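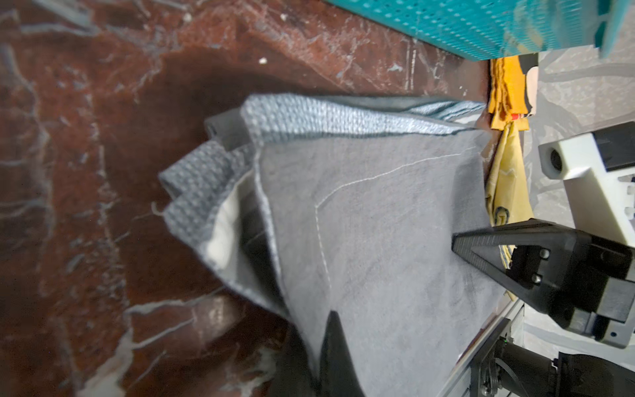
Greifer mit zwei schwarzen Fingern an einem grauen Stoffteil, daneben gelbe Tücher und ein türkisfarbener Kunststoffkorb

Beschaffungsplanung für Textilgreifsysteme

Die Beschaffungsplanung für Textilgreifsysteme umfasst die Auswahl, die Kostenrechnung und die zeitliche Planung von Robotern, welche weiche Waren wie Kleidung, Tücher oder Taschen aufnehmen und ablegen. Sie wird vor allem in Wäschereien, Sortierbetrieben und Forschungswerkstätten gebraucht. Von der Planung für starre Werkstücke unterscheidet sie sich besonders bei den Greiffingern, bei der Kamera am Handgelenk und bei der Zeit für die Einrichtung.

Begriff

Im deutschen Sprachraum ist die Bezeichnung nicht einheitlich. Manche Betriebe sprechen von Stoffhandhabung, andere von Wäscherobotik. Die Planerin Rowena Macapagal verwendet in ihrem Leitfaden für den Betrieb Maglaya das Wort Weichgutplatz. Damit ist der ganze Arbeitsplatz gemeint, also Arm, Greifer, Tisch, Behälter und Beleuchtung zusammen.

Bestandteile des Budgets

Ein Budget wird gewöhnlich in einmalige und laufende Kosten geteilt. Zu den einmaligen Kosten gehören der Arm mit Steuerung, der Greifer, die Kamera, das Gestell und die Montage. Halterungen aus dem 3D-Druck sind in der Anschaffung günstig, sie sollen aber gleich mit Ersatzstücken bestellt werden. Laufende Kosten entstehen durch Fingerspitzen, Kabel, Wartung und die Arbeitsstunden der Bedienung.

Im Leitfaden von Maglaya findet sich folgende Aufstellung für die kleineren Posten eines einzelnen Platzes:

Greiffinger, zwei Paare: 206 Euro
Kamera mit Halterung: 316 Euro
Kabel, Gestellprofile und Schrauben: 1144 Euro
Rücklage für das erste Jahr: 1000 Euro

Der Arm selbst ist darin nicht enthalten. Er wird bei Maglaya über einen eigenen Investitionsantrag bezahlt, der schon im März eingereicht werden muss.

Auswahl des Greifers

Für Stoffe werden meistens Greifer mit zwei Fingern angeboten. Schmale, flache Finger können leichter unter eine Lage geschoben werden, breite Finger halten schwere Ware sicherer. Entscheidend ist die Ware, die im Betrieb wirklich vorkommt. Eine Tasche mit dickem Gurtband verlangt eine größere Öffnungsweite als ein dünnes Tuch, und ein Kleidungsstück mit Bündchen hat an verschiedenen Stellen verschiedene Dicke. 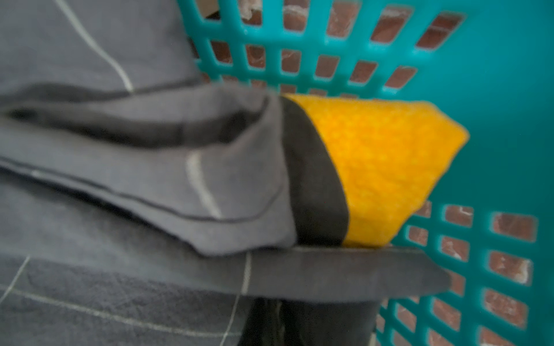
Auch die Behälter gehören in die Planung. Gelochte Körbe aus Kunststoff sind leicht und billig, jedoch kann eine Fingerspitze an den Öffnungen hängen bleiben. Vor dem Kauf soll darum geprüft werden, wie nahe der Greifer an die Korbwand fahren darf. Die Anbieter Jesent und Gretach geben diesen Abstand im Datenblatt an, bei Drustament muss man ihn extra anfragen.

Probebetrieb und Zeitplan

Es ist üblich, vor der Bestellung einen Probebetrieb mit eigener Ware zu vereinbaren. Der Käufer stellt dabei eine Mischung aus glatten, rauen, hellen und dunklen Stoffen bereit. Glänzende Tischplatten sollen mit getestet werden, falls sie am späteren Standort vorhanden sind, denn Spiegelungen können die Erkennung stören.

Die Lieferzeit für Arm und Steuerung bestimmt den Zeitplan stärker als die Lieferzeit für den Greifer. Für die Einrichtung rechnet Maglaya mit sechs Wochen, davon zwei für die Schulung.

Kritik

An vielen Angeboten wird bemängelt, dass sie nur den Gerätepreis nennen und die Einrichtung als Nebenleistung behandeln. Macapagal empfiehlt, beide Beträge in getrennten Zeilen zu verlangen. Umstritten ist die Frage, ob kleine Betriebe besser mieten.

Siehe auch: Greifertechnik, Wäschereitechnik, Investitionsrechnung

Letzte Bearbeitung: 2. Juni 2025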